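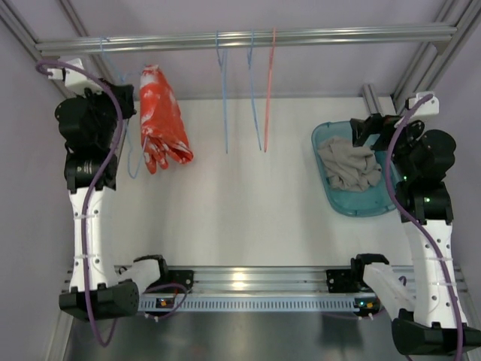
By Bontu Gebretsadik

Laundry day at Grivalik, our robot club! Kids in the club name everything, so the left arm is Turnen and the right arm is Sowah. Each one has a black gripper on the end. Thats its hand. No thumb, no skin, can't feel if cloth is slipping.

The job sounds easy. Clothes out of the teal basin, onto a hanger, hanger on the rail. You do it in ten seconds. But cloth is tricky! A block stays block shaped. A shirt flops and folds and never lands the same way twice. 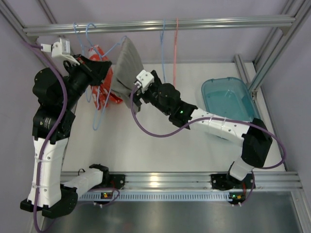 1 min read

So how do two arms share one job? Taking turns, mostly. One holds the hanger still, the other one moves the cloth. Look for the gray cloth and the red one with white marks, both up near the rail. The basin is empty in this one.

Words to know:
Gripper - the robot's hand
Joint - where an arm bends, like your elbow
Rail - the long silver bar the hangers go on

Try it at home. Hang up a t-shirt using only two pairs of kitchen tongs, no fingers. We gave it 50 tries in May and people got realy grumpy. Socks next term.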